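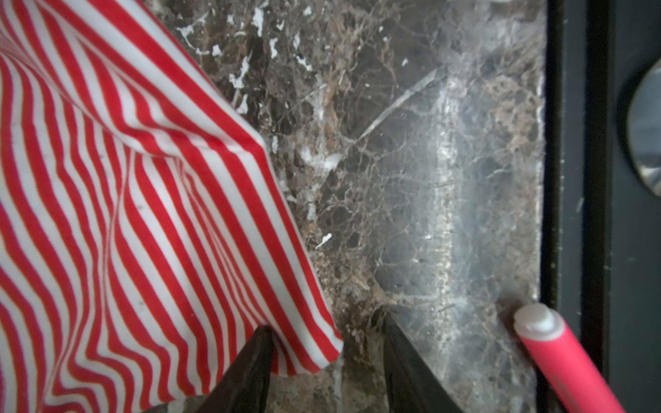

I have fallen back in love with dish towels, and I need to tell somebody, so you get to hear it!

It started in June, when I was cleaning out the drawer next to the stove. You know the one. Mine had gotten so full that it only opened as far as my wrist, and I'd been fishing things out of it by feel for months. I dumped the whole lot on the bed and found towels I had forgotten I owned: two from my first apartment, a linen one from my aunt with a calendar on it (a very old calendar), and a stack of those thin printed ones that push water from one side of a plate to the other and call it a day.

The striped ones were at the bottom. Red and white, narrow stripes, the kind every diner and grandmother used to have. I'd put them away when we moved in because I thought they'd look too busy against the countertop, which is dark brown marble with pale veins running all over it like cracks in a dried-up creek bed. Busy on top of busy, I figured. Well, I was wrong! I threw one down while I was wiping out the drawer and it woke up that whole side of the kitchen. The stone is so dark that it swallows most things you put on it, and that red just jumps.

I sent a message to Roxana Ursu, who has better taste than I do, and she wrote back "finally." Apparently she'd been waiting for me to put some color in there since the housewarming.

So now I'm a towel person. I kept the good ones, turned the worst ones into rags, and ordered a few more from Lazaridis, the little housewares shop over in Zaltside where Areti Koutsoukos has the counter by the window. She cuts toweling off the roll if you ask, and she talked me into 3 yards of it, unhemmed. I can sew a straight line if I go slowly and don't talk, so that made a nice evening or two. I mitered the corners on the first one and then decided mitered corners are for people with more patience. The rest are folded over twice and stitched, and they dry a pot exactly as well.

A few things I've picked up along the way. New towels need washing before you use them, maybe even a couple of times. They come with some kind of finish on them and they won't soak up a thing until it's gone. Skip the fabric softener, too. I used it for years and couldn't figure out why my towels got worse and worse. Red ones go in cold with other reds the first few times, and I'd keep your white T-shirts far away (ask me about the pink pillowcases, or don't).

I don't fold the one that's in use. I've tried hanging it on the oven door and I've tried a hook, and it always ends up in a heap on the counter by the end of the day, so that's where it lives. I kind of love it like that, with the stripes going every which way where it bunches up. It also gives me somewhere to set a washed knife or a bunch of rinsed parsley.

And about the marble, because Špela Grgić asked in the comments last time: yes, it shows everything! Every splash, every dot of flour, every bit of dried milk, and the glare off the polish makes you think you've missed a spot even when you haven't. I wipe with a damp cloth, then go over it with a dry towel right away, before the water can leave marks. Lemon juice gets wiped up the second it lands. That's the whole routine.

Next up is the drawer itself. I'm thinking of rolling the towels and standing them on end so I can see every one of them. Savvas Fragkou swears by it for his, and he has more towels than anyone I've ever met. If you've got a drawer you're proud of, send me a picture. I really do want to see it!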